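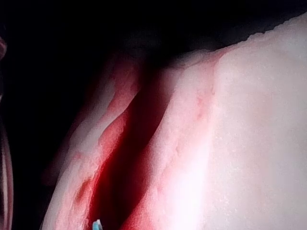
图片来源:Zoubi 图片库,随本数据集一并授权使用

Drarkano 中文缝合与伤口护理术语集

数据卡与使用说明,第 2 版

一、简介

Drarkano 是一份中文术语数据,收录外科缝合、伤口护理和缝合耗材三个方面的词条,共 2865 条。每条包含规范词、别名、英文对应词、释义和至少一个例句。数据由 Hondis 术语工作室整理,托管在 Drastora 仓库,供词典编纂、教材编辑、机器翻译术语对齐和医学文本检索使用。

整理这份数据的起因是教材编辑工作中遇到的用词不统一。同一种缝法,护理教材叫“间断缝合”,部分翻译稿叫“结节缝合”,兽医方向的讲义里两种叫法都有;“持针器”和“持针钳”在同一本书的前后两章里交替出现;“镊”的分类更乱,“有齿镊”“外科镊”“组织镊”三个词的边界在不同出版物中不一样。编辑每次都要重新查、重新定,查过的结果又留在各自的表格里,下一本书再来一遍。第 2 版把这些表格合并、去重、补释义,形成现在的文件。

本数据描述的是词的用法,不提供操作指导。释义写到能区分相近词为止,不写步骤、不写剂量、不写适应证判断。

二、文件清单

terms.tsv
主表,一行一个词条,制表符分隔,首行为字段名。

variants.tsv
别名表。左列为别名,右列为主表中的词条编号。一个别名可以对应多个编号,见第六节。

relations.tsv
关系表。记录上下位、部分与整体、易混三类关系。

sources.txt
来源类型说明,每种类型一段文字。

CHANGES.txt
修订记录。

LICENSE.txt
许可文本。

全部文件为 UTF-8 编码,无字节顺序标记,换行符为 LF。用表格软件直接打开 terms.tsv 时,请在导入界面手动选择编码,并把 id 列设为文本,否则前导零会丢失。

三、主表字段

主表共 12 个字段,顺序固定。

id:词条编号,字符串,带前导零。编号一经分配不再复用,词条删除后编号空缺。

term:规范词,简体。不含括号,不含标点。

pinyin:汉语拼音,带声调符号,按词分写。多音字已人工核对。

variants:别名,以竖线分隔。与 variants.tsv 内容一致,放在主表里是为了方便单文件使用。

english:英文对应词,小写,人名来源的词保留首字母大写。没有稳定对应词的留空。

category:类别,取值见第四节。

definition:释义,一到三句。

example:例句,至少一句,多句以竖线分隔。

source_type:来源类型,取值见 sources.txt。

level:使用层级,取值为“通用”“专业”“口语”。

status:状态,取值为“推荐”“并用”“旧称”“待定”。

note:编者注。多数词条为空。

空值一律为空字符串,不使用横线、“无”或“NA”。第 1 版中混用过这几种写法,第 2 版已全部清理。

四、类别

category 字段取以下值之一,一个词条只归一类。归类有争议时按词条最常见的用法处理,并在 note 中写明。

缝法
各种缝合方式的名称,例如间断缝合、连续缝合、褥式缝合、皮内缝合、荷包缝合、八字缝合。褥式缝合下分垂直与水平,两者各自立条,用关系表与上位词相连。

结
方结、外科结、三叠结、滑结、假结等。“平结”在部分材料中等同于方结,记为别名;在手工编织类材料中另有所指,未收。

针
弯针、直针、圆针、角针、反角针、铲针,以及针尖、针体、针尾等部位名称。弧度的叫法只收文字形式,“半圆弧针”之类的简称记为别名。

线
按是否可吸收、单股或多股、天然或合成立条。只收通用名称,不收商品名。

器械
持针器、镊、剪、拉钩、血管钳等。

伤口
伤口的类型、组成部位和状态描述,例如创缘、创腔、裂伤、切口、肉芽、渗液、痂。

敷料与护理
敷料种类、换药相关词、固定方式。

教学用品
模拟皮肤、缝合练习垫、打结练习板、离体组织等教学场合使用的词。这一类在第 1 版中散落在“器械”和“其他”里,第 2 版单列。

操作动词
进针、出针、夹持、对合、外翻、内翻、打结、剪线、拆线等。动词单列是教材编辑提出的要求,搭配错误多数出在动词上。

五、教学用品类的说明

教学用品这一类的命名最不稳定,单独说明几点。

“缝合练习垫”“缝合模块”“皮肤模型”“模拟皮肤”四个词常常混用。本数据的处理是:“模拟皮肤”指材料,“缝合练习垫”指成形的垫状用品,“皮肤模型”作为上位词,“缝合模块”标为“并用”。垫面上表现伤口的部分,材料中有“预制切口”“模拟伤口”“伤口区”三种写法,以“模拟伤口”为推荐词,其余记为别名。

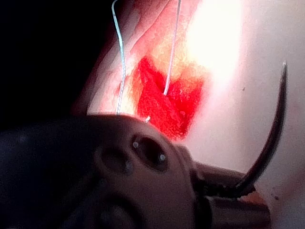 图:肤色缝合练习垫,红色的模拟伤口处有两股缝线穿过,右侧为弯针。

“离体组织”与“动物组织”不等同。前者强调已离开机体,后者只说明来源。兽医和解剖方向的材料倾向于写“离体标本”,这个词范围更大,包括固定过的标本,因此单独立条,没有并入别名。

“练习线”一词在口语里使用很多,一般指教学时使用的线,材料不限。它没有稳定的英文对应词,english 字段留空,level 标为“口语”。

“打结板”与“打结练习板”为同一词条,前者为别名。“结扎模型”另立一条。

六、别名与歧义

别名表不是一一对应的。同一个别名可能指向几个词条,常见的情况如下。

“镊子”在口语中可以指任何镊。别名表将它连到“镊”这个上位词,不连到下位词。检索时如果需要下位词,请沿关系表向下展开。

“钳”单独出现时多指血管钳,也可能指持针钳。别名表将它同时连到两个编号,由使用者根据上下文决定。

“线头”在教材中指打结后留下的线端,在日常用语里指多余的线。只收前一个意思。

“口子”指伤口,level 为“口语”。患者自述类文本中出现频率高,做检索的用户可能用得上,因此保留。

“缝针”有两个意思:作名词指缝合所用的针,作动宾结构指接受缝合,例如“额头缝了几针”。名词立条于“针”类,动宾结构立条于“操作动词”类,两个词条的 note 字段互相注明对方编号。

“创口”“伤口”“创面”的区分争论较多。本数据以“伤口”为推荐词,“创口”标为“并用”,“创面”单独立条,释义限定为体表缺损暴露的面。部分护理材料把“创面”当作“伤口”的书面说法,这种用法在 note 中记录,未改动例句。

七、释义写法

释义遵循下面几条约定。修改或补充词条时请保持一致。

先写上位词,再写区别特征。例如“角针”的释义以“缝合针的一种”开头,接着写针尖横截面的形状特征。

不用被释词本身解释被释词。“连续缝合”的释义中不出现“连续地缝合”。

不写评价性词语。“最常用的”“较好的”“美观的”一律删去。使用频率的差别由 level 和 status 体现。

不写历史沿革。人名来源的词只在 note 中注明“人名来源”,不展开。

动词的释义写明对象。“外翻”的对象是创缘,“夹持”的对象可以是针,也可以是组织,两种情况分开举例。

例句取自可再分发的材料,或者由编者撰写。编者撰写的例句在 source_type 中标为“自撰”。自撰例句力求短,不夹带释义没有提到的信息。例句中不出现患者姓名、医院名称和病历号。

八、来源与处理过程

词条来源分为教材、讲义、产品说明类文字、翻译稿和自撰五种类型。主表只记录类型,不记录具体书目。部分讲义的提供方要求不公开名称,为了口径一致,其余来源也未逐条列出。

处理过程大致如下。先从各编辑表格中抽出候选词,统一全角半角和异体字形,去掉完全重复的行。然后按字面相似和英文对应词相同两个条件找出可能重复的组,由编者逐组判断是合并、立为别名还是分别立条。合并后重新编写释义,补齐拼音和例句。最后由另一名编者通读全表,对不上的地方退回修改。

两名编者意见不一致且讨论后仍未统一的词条,status 标为“待定”。第 2 版中这样的词条有近 300 条,集中在“镊”的分类、敷料的材质名称和教学用品三处。待定词条的释义可以使用,推荐词的选择请谨慎。

英文对应词的核对方式是双向查证:由中文查英文,再由英文查回中文,两次结果一致才填入。查不一致的留空。有些词条的英文在别处看起来很容易补,例如“创缘”,留空的原因是不同来源给出的词不同,强行选一个会影响对齐任务。

九、适用范围

适合的用途:

教材和译稿的用词检查。把 variants.tsv 载入校对工具,遇到“旧称”即提示替换,遇到“并用”则检查全书是否前后一致。

机器翻译和术语对齐。建议只使用 english 非空且 status 为“推荐”的词条。

检索系统的查询扩展。建议同时载入别名表和关系表,“易混”关系不要用于扩展,它的作用是提醒两个词不能互换。

分词词典。term 和 variants 都可以直接加入自定义词表。“钳”“镊”“针”“线”等单字词条建议排除,加入后会造成大量误切。

不适合的用途:

临床决策、患者宣教正文、操作考核评分。释义为了区分词义而写,省略了操作所需的大部分信息。

统计词频。例句是挑选过的,不反映真实语料的分布。

推断地区用词差异。来源以大陆简体材料为主,台湾和香港用词只作为别名少量收入,没有系统整理。

十、已知问题

“敷料与护理”类的覆盖不均匀。传统纱布类词条较完整,新型敷料的词条偏少,并且命名跟随材料变化,别名可能已经不全。

部分拼音的分写规则前后不一致。“缝合针”有的地方连写,有的地方分写。检索时建议先去掉空格。

关系表中的“部分与整体”只做到针和持针器,剪和拉钩没有完成。

少数例句偏长,是从翻译稿中保留下来的,句式带有译文痕迹,没有改写。

中医外科用词没有收录。“生肌”“箍围”等词在伤口护理材料里偶尔出现,需要另外的编者处理,暂不列入计划。

“操作动词”类中,“带线”“引线”“牵线”三个词的区分不够清楚,释义有重叠。下次修订会优先处理。

十一、与第 1 版的差异

增加“教学用品”和“操作动词”两个类别。

增加 level 和 status 字段。第 1 版中用星号标在规范词后面的做法取消,读取旧版文件的脚本需要相应修改。

别名由分号分隔改为竖线分隔。

删除全部商品名词条。对应编号空缺,不会重新分配。

“持针钳”由推荐词改为别名,推荐词为“持针器”。这一改动影响面较大,正在使用第 1 版的书稿如果已经定稿,可以继续沿用旧词,不必中途替换。

空值写法统一为空字符串。

十二、读取示例

主表可以用任何支持制表符分隔的工具读取。注意关闭引号解析,释义中含有中文引号和少量英文直引号,按默认设置读取可能会把几行合并成一行。

以 Python 为例:

import csv
with open("terms.tsv", encoding="utf-8", newline="") as f:
 rows = list(csv.DictReader(f, delimiter="\t", quoting=csv.QUOTE_NONE))

读取后行数应为 2865,不含首行。如果行数偏少,先检查引号设置,再检查文件是否下载完整。

别名展开:

row["variants"].split("|") if row["variants"] else []

不要省略后面的判断。对空字符串直接拆分会得到一个空别名,载入校对工具后每个位置都会命中。

十三、许可与引用

文字数据按 LICENSE.txt 中的条款发布,允许复制、修改和再分发,须保留来源说明。修改后再发布的版本请更换名称,或在名称后注明“修改版”,以免与原版混淆。

本页图片由 Zoubi 图片库授权,只随本说明分发,不属于术语数据的一部分,单独使用须另行取得许可。

引用时请写:

Hondis 术语工作室,《Drarkano 中文缝合与伤口护理术语集》,第 2 版,Drastora 仓库。

在书籍中使用时,放在版权页或参考资料页均可,不需要逐条标注。

十四、反馈

错误和补充请提交到 Drastora 仓库的问题页,标题写词条编号和规范词,正文写明现有内容、建议内容和依据。依据可以是教材页面的文字摘录,请注明版次。没有依据的改名建议会保留在问题页,暂不处理。

一次提交只写一个词条。成批的修改请附制表符分隔的文件,字段顺序与主表相同,未改动的字段照抄,不要留空,留空会被当作删除。

新增词条的建议请先查别名表。提交来的新词里有相当一部分已经作为别名存在,这类建议会直接关闭,并回复对应编号。

问题页在每年六月集中处理一次,其余时间只处理影响文件读取的错误。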